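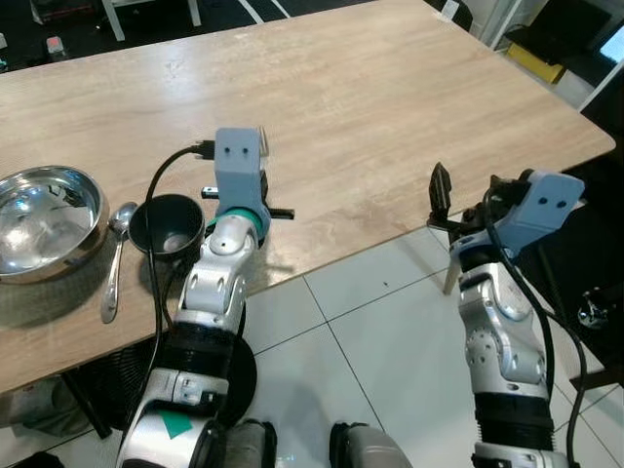 A steel bowl and a spoon on the table.

The letter from the ferry company came in April, in the same mail as the seed catalog, and she read the catalog first.

She had been the night clerk at the Getov landing for 18 years. The landing was on the east side of the river and the town of Chung was on the west side, and between them a flat gray boat went back and forth from five in the morning until midnight. After midnight it tied up on the east side, and people who had missed it came into the waiting room and sat down. Her job was to sell tickets until the last boat, then keep the heat on, answer the radio, and unlock the gate for the first crew.

The letter said that the new bridge at Tasex would open at the end of the summer and that the ferry would stop running the same day. It thanked her for her service. It gave the amount of her last check and a telephone number to call with questions.

She put it behind the clock and went to bed, because it was nine in the morning and she had worked all night.

Her husband found it there when he wound the clock. He was a careful man who had repaired outboard motors until his hands got bad. He read the letter standing up and then put it back where it had been, and he didn't mention it until supper, which for her was breakfast.

"You could work days somewhere," he said.

"Where?"

"The feed store."

"They have a girl at the feed store."

"She's going to get married."

"Married people work at feed stores," she said.

He ate for a while. The soup was barley, and he had put in too much pepper, the way he always did. She had never told him so, and by now it was how soup tasted.

"You could sleep at night," he said. "I'd have to get used to it."

She laughed at that, and he looked pleased, and they left it alone.

Through May she went to work as usual. The boat crew talked about the bridge every night. The pilot had a job lined up with a dredging outfit down the coast. The deckhand, who was young, said he was going to drive a truck across the bridge every day just to see how it felt. The engineer said nothing. He had been on the boat longer than anyone, and he had started bringing in a can of paint and touching up the rails between trips, a little at a time, as if there were an inspection coming.

"Who's that for?" she asked him once, when he came in to wash out the brush.

"It needs it," he said.

The waiting room had a bench along each wall, a heater, a rack of timetables, and a coffee machine with the name Tovutix on a metal plate above the slot. The machine took quarters and gave back a paper cup that was a little too hot to hold. It had been broken more often than it had worked. She kept a thermos behind the counter and poured from that when somebody looked as if they needed it.

People who miss the last boat come in different kinds. Some are angry and want to know why it can't make one more trip. Some have been drinking and go right to sleep. Some want to talk, and these were the ones she had learned to be careful with, since a person who talks to a clerk at two in the morning will sometimes say more than they want to have said by six. When it got light she would busy herself with the ticket drawer so that they could leave without having to look at her.

In June a woman came in at half past twelve with a cardboard box tied with string. She was older than the clerk, and she had on a good coat, too warm for the time of year.

"I saw the lights going away," the woman said. "Was that it?"

"That was it. First one's at five."

"Well," said the woman. She sat down on the bench and put the box next to her.

The clerk turned the heater up one notch and went back to the log. A barge called in from upriver and she wrote it down. After some time the woman got up and tried the coffee machine. It took her money and made a noise.

"It does that," said the clerk. She brought out the thermos.

The woman held the cup in both hands. She looked at the map on the wall, which showed the river with the ferry crossing as a dotted line.

"I was on this boat the week it started," she said. "They had a band. My father held me up so I could see over the rail, and what I saw was water. I was very disappointed. I thought there'd be something in the middle."

"What did you think there'd be?"

"I don't know. A sign, maybe."

The clerk thought about this. In all her years at the landing she had crossed only when she needed the dentist or shoes. She had never stood at the rail in the middle and looked. She usually sat inside, because of the wind.

"They're ending it in August," she said.

"I know. That's why I came tonight. Then I had trouble with the bus." The woman put her hand on the box. "I'm taking some things to my sister. She's in Chung. We haven't been speaking, and I thought, once there's a bridge she'll expect me to drive over, and I don't drive. So it had better be now."

The clerk did not ask what was in the box. She said that the bakery at the other landing opened at six, and that the rolls with the seeds were better than the plain.

"She always liked plain," the woman said.

"They're all right too."

By two the woman had fallen asleep sitting up. The clerk turned off the light over that bench. At four she heard the engineer come in through the gate, early, with his can of paint.

When it was time she touched the woman on the sleeve and said the boat was ready. The woman stood up and straightened her coat and took hold of the box by the string. She didn't seem to mind being looked at.

"How much is it?" she asked.

The clerk told her. She took a ticket off the roll, and then she took another off the roll and paid for that one herself out of her own purse. She had never done this before. The day man was not due until six, and there was nobody else to mind the counter. She wrote BACK SOON on the back of a timetable and leaned it against the window.

On the boat the wind was cold, the way she remembered. The deckhand saw her and opened his mouth, and she shook her head at him, and he went to see about the ropes. She and the woman stood at the rail on the upriver side. The paint there was new. Neither of them talked. The east bank got smaller and the west bank did not seem to get any bigger, and then for a short time the two were the same.

"There," said the woman.

They both looked over. The water was brown and moved fast, and a branch went by with its leaves still on.

"It's about what I said," said the woman.

At the Chung landing she went up the ramp with her box and didn't turn around. The clerk stayed on board and rode back. She sat inside this time. When she got to the counter there was one man waiting, with a bicycle, and he had read the sign and was not upset.

She got home later than usual. Her husband was up and had the table set, with the steel bowl out and her spoon next to it. He asked if there had been trouble.

"No," she said. "I went across."

"What for?"

"To go across."

He brought the pot over and filled the bowl. It was the barley again. She ate some and put the spoon down.

"You put too much pepper in this," she said.

He sat back in his chair. "Since when?"

"Since always."

He took her spoon and tasted it, and thought, and tasted it again. Then he went and got the water pitcher and poured a little in, and stirred, and pushed it back to her.

"You might have said."

"I'm saying it now."

In July she called the number on the letter. A recorded voice told her that she was caller number 6 and that her call was important. She waited through a good deal of music. When a man finally came on, she asked him what they planned to do with the map on the waiting room wall. He had to go and ask somebody. He was gone a long time, and her husband came in from the yard with a pan of beans and raised his eyebrows at her, and she held up one finger.

The man came back and said there were no plans for it. She asked if she could have it, then. He said he would need to put that in writing, and she spelled her street for him, twice, and he read it back to her wrong, and she spelled it again.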